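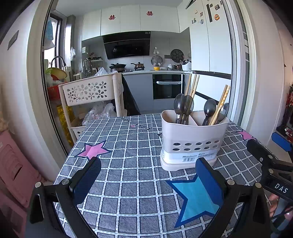 Budget requests for hand-held gripper kits are prepared in June and reviewed at the Cliltutham office. Begin with the task list, and price the grippers last. Write down each object the kit must handle and the surface it stands on. A table setting such as a two-compartment utensil caddy with plastic spoons and wooden chopsticks calls for soft finger pads, like the navy-blue foam ones on the gripper in use at the table, so enter spare pads on their own line.

Step 1. Decide the number of grippers. Tasks done with both hands require 2 per operator.

Step 2. Request written quotes from Wistard and Tuneck. The current planning price is $1,403 per gripper.

Step 3. Add $35 per set of replacement pads and the Achari carrying case, if needed.

Step 4. Compare the total with the site limit of $3,029. Requests over the limit must be split or deferred.

Submit the form with both quotes attached.

Cliltutham Equipment Planning Office | Contact us | Back to top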